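Workshop > Notebook > Glaze and slip room

September, Tuesday, second firing of the week

Opened the kiln at ten with Bartosz. Shelf 2 had stuck to shelf 3 again, and Bartosz said "ah", which from him is a full incident report. 18 mugs in, 11 fit to be seen. The ash glaze has run on everything facing the door side. I still blame the thermocouple. Czesław blames me, and has written as much on the whiteboard.

Weighed out a fresh batch of the Puvaso white: 355 g dry, sieved twice, left it to sulk overnight under a lid. The old batch had gone like custard at the bottom. Do NOT top it up with tap water, whoever keeps doing that.

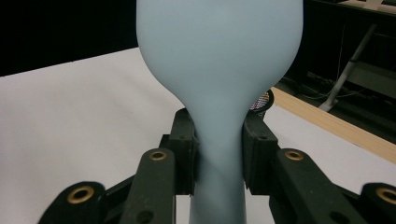

Ninenthorpe, September

Slip trailing in the afternoon. Soft blue bulb, the sort that narrows to a neck, and the usual trouble with getting an even line out of anything you squeeze. Dots fine. Long curves wander off like a dog on a beach. Thinned the slip and the dots went too, so I put it back how it was and called that a result.

Van Wijk rang about the Jisamham clay. Still on a lorry. It has been on a lorry since I had more hair. 43 bags on the order, and we have two left, one of which is being used as a doorstop.

To do: kiln wash on shelf 2, scrape 3, new cone packs, find the small sieve (Czesław?).

Recent entries
Bisque, the slow one
Why the blue went brown
Shelf 3, again
Reclaim bucket: an apology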